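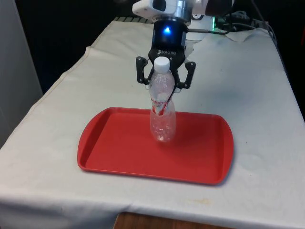
When a small bottler sells to a supermarket group, the goods travel faster than the papers. Each company on the way keeps its own record of what was sent, what was received and who must pay for the damage. A clear plastic water bottle, like the one held over the red tray, is worth very little alone, yet one pallet of them can produce a purchase order, a delivery note, an invoice and then a dispute by email that lasts longer than the water. It is this dispute that Jitus, a software firm with 2 offices, wants to remove with a shared ledger called Varma.

The idea is not new. Many pilot projects with blockchain in trade were announced with big words and closed quietly a year later. Ruan Ntuli, who manages the Varma programme, has worked on one of those and does not hide it. "We built a beautiful system and the warehouse people had to type everything two times," he told me. "After some weeks they typed it one time, and not in our system."

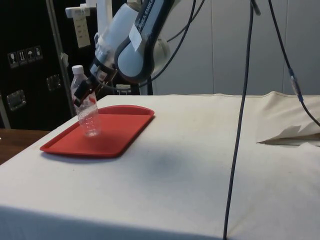 Varma therefore asks for less. The bottler, the carrier and the buyer each run a node, and the ledger keeps only a fingerprint of every document, together with the time and the signature. The document itself stays with the company that wrote it. If two parties later show different versions of a delivery note, the fingerprint tells which one was signed at the dock.

The trial started in April with a group of beverage suppliers and the distributor Vutar. By the end of it, 2,330 deliveries were recorded, and 657 of them had at least one correction after signature. Ntuli expected fewer. Most corrections were small, a wrong pallet number or a missing date, but under the old way they would be found only when the invoice was refused.

Not everybody at Vutar is convinced. The accounting department likes that a claim can be closed in roughly 2 days. The drivers are cooler about it, as they must now wait at the gate for a second signature, and in winter this is not a small thing.

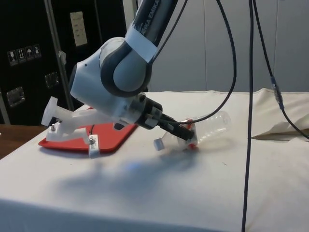

There is also the question of who pays. At present Jitus covers the cost of the nodes, and the suppliers have been promised a fee per delivery which is still under negotiation. A cheap product does not leave much room for it. One supplier has asked that the buyer carry the whole cost, and Vutar has answered that it will consider half.

Ntuli hopes to have the fee settled before the next group of suppliers joins. He would also like to change the signing screen, which the drivers find too small to use with gloves.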